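Doblar pantalones y otras formas de perder la tarde

Llevo desde febrero intentando que los pantalones me quepan en el cajón. El cajón mide 40 centímetros de ancho y los pantalones, doblados como los doblaba mi familia de toda la vida (por la mitad, otra vez por la mitad y rezar), miden 42. Dos centímetros de tela que asoman y que impiden cerrar, con lo que el cajón vive abierto y yo me doy con él en la rodilla.

Compré unos separadores Golteo. Los separadores ocupan sitio, detalle que la caja menciona en letra pequeña, así que ahora caben menos pantalones pero mucho mejor separados.

Luego vino la fase del método. Una pierna sobre la otra, a lo largo, hasta que queda un rectángulo estirado; se alisa con la mano y después se pliega en tercios desde el bajo. La parte de alisar me sale bien. En los tercios me pierdo siempre, porque calculo el primero a ojo y el último acaba siendo una solapa triste que no tapa nada. Con las camisetas no me pasa. Las camisetas son gente razonable.

En casa tenemos 26 prendas de «doblar bien» y el resto de «doblar y que sea lo que Dios quiera». Las primeras van por colores, y reconozco que un montón turquesa al lado de uno granate me alegra la mañana más de lo que debería. Las otras van al fondo, donde no llega la luz.
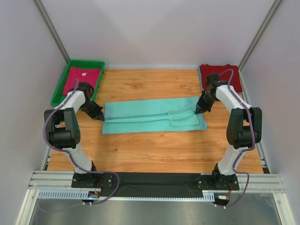
Los calcetines los dejo para otra entrada. De momento viven en una bolsa y no se ha quejado ninguno.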